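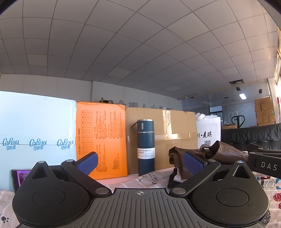 The hand-held gripper with its blue finger pads open, and a 500ml vacuum bottle standing just beyond it.

News > Workshop > Builds

Home News Open Evenings Tool List Join

Gasau gripper build moves on to everyday objects

2025-08-12

Members of the Stidley shared workshop have been busy since April with a hand-held gripper they call the Gasau, and we're very happy to say it has reached the stage where people can pick it up and try it on ordinary things - bottles, boxes, bags, whatever happens to be in reach.

The idea is simple enough, though getting there has taken plenty of evenings and a good deal of tea. You hold the tool in your hand, the two fingers open and close on linkage arms, and the textured pads do the gripping. The group went through 44 test prints before they settled on a shape for the arms that everybody liked, and the whole build has cost $213 so far, with the pivot pins taking a bigger bite out of that than anyone expected!

Bottles are a favorite test because they are round and smooth and so easy to tip over. The list of tries now runs to 503, all written up by hand in the green notebook by the door (do have a look, some of the notes are very funny).

Next comes a softer set of pads, and after that a small motor, if the Warrier bench is free again by then. Anyone who would like to lend a hand is warmly welcome on open evenings, and no experience is needed.

Contact | © 2025 Stidley Workshop News | Back to top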